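In Praise of the Waiting Room

by Loukia Deligiannis 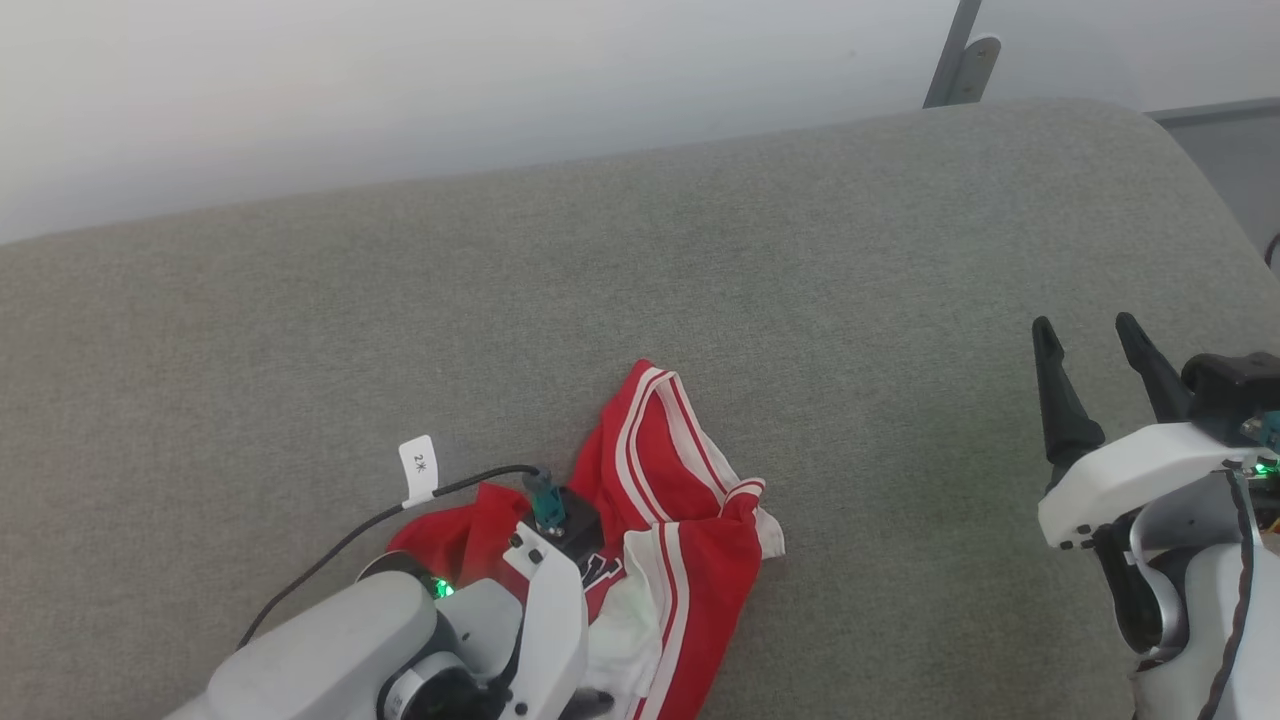

Gray upholstery, white wall.

I love waiting rooms. I love the ones at the dentist and the ones at the tire place, and I have a soft spot for the hallway outside the county permit office in Walton, where there are two chairs and a rack of leaflets about septic tanks. I've been told this is a strange thing to love. My sister thinks I say it to be difficult. But I mean it, and the longer I live the more I think we have been too quick to treat waiting as time stolen from us.

It started with a bad knee. A few years ago, in November, I began seeing a physical therapist in Grirkham, and the bus I took got me there 30 minutes early, every time, with no later bus that would do. For the first couple of visits I was furious. I looked at my phone until my neck hurt. Then my phone died one afternoon and I had to just sit there, and what I remember is how much was going on! A man was teaching his grandson to tie a bowline with a shoelace. The receptionist had the radio on very low and was singing the harmony part, only the harmony, so that you had to fill in the tune in your own head. Somebody had done the first half of a crossword in a magazine and gotten 14 Across wrong, and I spent ten happy minutes working out where they'd gone off the road.

I went home in a wonderful mood. The knee was no better.

Since then I've been a kind of collector. I don't write the rooms down or rate them, but I can call them up when I want to. The train station at Zakaria has a long bench where people sit much closer together than they need to, and I have heard more good gossip on it than anywhere else in my life. The old tax office had a fish tank with one enormous orange fish in it, and grown adults in suits would go over and greet it. My vet has a separate area for cats, and the silence in there is like church.

People tell me that waiting is a tax on the poor, and I want to be careful here, since they're right about a lot of it. There is a cruel kind of waiting. If you've stood in line for a form, and then been told it's the wrong form, and lost a day's pay doing it, you don't need me chirping at you about fish tanks. Waiting for test results is its own animal too. I sat through that with my mother and I did not find it charming. What I'm defending is the ordinary stuff, the quarter hour before a haircut, the gap between dropping off the car and hearing the bad news about the brakes.

My friend Philomena Baidoo taught middle school music for most of her working life, and she has a theory about this that I've stolen and repeated at parties. She says kids can't hear a rest. They see the little mark on the staff and they rush right through it to get to the next note, and the whole first year is spent getting them to stay put in the silence and count. Once they can do that, she says, they start to sound like a band. I think of her every time an app offers to text me when my table is ready so I can go and do something else. I don't want to go and do something else! I want to stand by the coats and smell the garlic and eavesdrop on the couple who can't agree about Portland.

And the eavesdropping matters, I really believe that. Think how few places are left where you sit down next to a stranger of any age, any job, any opinion, with nothing to buy and nothing to watch. I've met a retired well driller that way, and a woman who repairs accordions. I once got a recipe for lentils from a teenager waiting on a passport photo, and I have made it maybe 1000 times. (More cumin than you'd think. Toast it first.) None of these people would have turned up in my life if we'd all been handed a time slot accurate to the minute.

The time slot is coming, though. My clinic switched over this spring to a system called Tukevow, and now you wait in your car until your number comes up. Mine was 1617. I sat in the parking lot with the window down, looking at the back of a minivan, and when my turn came I walked straight through a perfectly nice room with all its chairs empty. It was quick, I'll give it that. The nurse was proud of how quick it was, and I can see why, and I expect most patients are thrilled. I missed the harmony part.

So what would I ask for? Very little. Keep a few chairs, and put them where people can see each other. Leave out something to read, even something old, especially something old. Turn off the television. If you can stretch to a fish, please get the fish. And the next time you're early for something, try leaving the phone in your bag for the first ten minutes and see who's there. You might be bored, and I'd put in a word for that too, but I've gone on long enough and my bus is at 4:15. I plan to be at the stop by 4.

More essays
The Case for Eating Soup at Breakfast
Learning to Whistle at Fifty
Why I Still Send Postcards
Two Cheers for the Slow Elevator

Copyright Loukia Deligiannis. All rights reserved. | Contact | Back to top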